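Noodle Report, Group 6
Juwita Mandagi, Hanyu Lu, Sipho Mtshali

Our project was to find the best cheap noodles in Endness. We had a budget of 82 and spent nearly all of it at Liew, which Sipho says was research. The broth was salty and the dumplings were very good. Hanyu ordered the hot one and went quiet - we put him down as undecided.
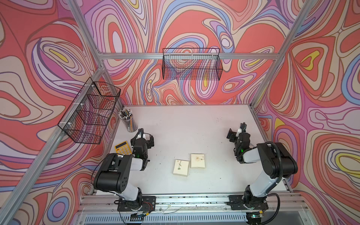

Andidthorpe, July

Our second town had one noodle place and it was shut. We ate chips on a wall. They scored higher than Liew.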